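Fostmont plastics collection to stay open through winter

The monthly collection of used car plastics in Fostmont will carry on until March, the town council has confirmed. It takes bumpers, wheel covers, trims and other moulded parts that the kerbside lorries refuse.

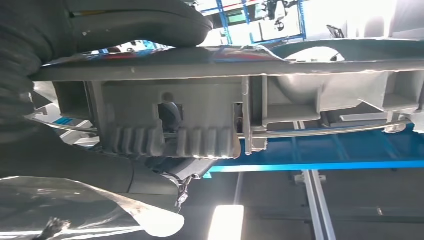

Drivers and garages brought in 2299 items last year, up from 137 in the first year. Most came from 3 garages on the Prindum road. Tyres and batteries are still not accepted – these go to the main tip at Dumlao.
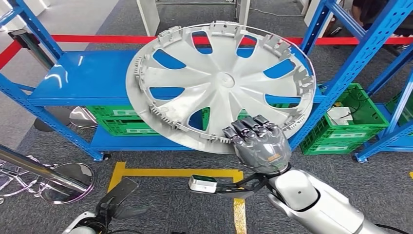 Parts should be free of oil and loose metal. Private drivers pay nothing, but garages need a permit from Cuvora, the firm that runs the site. It has issued 117 so far. Gates open at 9am and close at 1pm, an hour earlier than in the summer.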